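Bench notebook, Gurkgate workshop
Wednesday, started 9.15

Panel job for Sumstead, carried on from the last entry. Cleaning first, then the edge trim, then decide about paint. 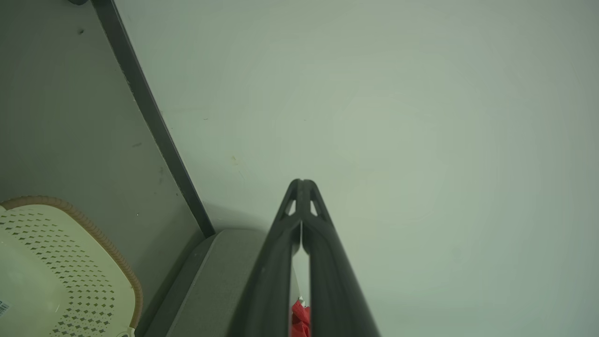

Washed the pale side with warm water and a drop of washing-up liquid, soft cloth, working from the top down. Second pass with clean water. Changed the bucket between the two because last time I didn't and ended up with a film that only showed once it had dried. Left it to dry with the door open.

The small specks mostly lifted with the cloth. Yellowish smudge did not. Tried in this order:

washing-up liquid, left on for 5 minutes: no change
white spirit on a rag: a bit fainter, or I wanted it to be
Mazurek cream cleaner, small dab, rubbed with a fingertip: fainter again, but the surface started to go shiny where I rubbed

Stopped there. A shiny patch on a matt surface will catch the eye more than the smudge does. If it has to go completely it will need a light sand and a recoat over the whole face, and that is Sumstead's decision. Have put it on the list of things to ask them.

Darker side. Scuffs running along beside the strip. Went over one of them with a damp melamine sponge, hardly any pressure, and it came off in a few strokes, so that one was only a rub mark. Tried the next one and it stayed. Can feel it with a fingernail. Didn't go any further, same worry about the shine. The dark marks I have left for now, want to look at them in daylight with the bench lamp off.

Edge strip. Ran a steel rule down it and it is straight enough. Tapped along it with the handle of a screwdriver and got a duller sound for a short length at the top end, so the adhesive has probably let go there. The rest sounds sound. Plan is to work a little Nandilov contact adhesive in behind with a strip of card, tape it down and leave it overnight with a weight on. Do not lever it up to get more in. We bent one doing that on the cupboard doors and it never went flat again.

Masking tape: use the low-tack roll from the drawer under the vice. The ordinary stuff has been pulling paint if it stays on overnight.

11.40. Test sand on an offcut in the same finish. 600 grit, wet, on the cork block. 3 passes leaves a faint haze that wipes back. More than that and it cuts through at the corners. If we do end up sanding the real one, tape the corners first and do those by hand at the end.

Sheets of 600 are low, 2 left in the packet. Added to the order along with cloths and another tin of the adhesive, which has gone stringy round the lid. Whoever used it last, please wipe the rim before putting the lid back on.

2.30. Surface dry. Looked along it with the lamp held low and can see no film. Shiny patch from the cream cleaner shows from one side only. Will live with it until Sumstead answer.

Adhesive in, taped, weight on at 3.10.

To do next:
weight off, tape off slowly, tap test again
dark marks in daylight
ring Sumstead about the smudge and whether they want the recoat
rinse out the buckets, I left them by the sink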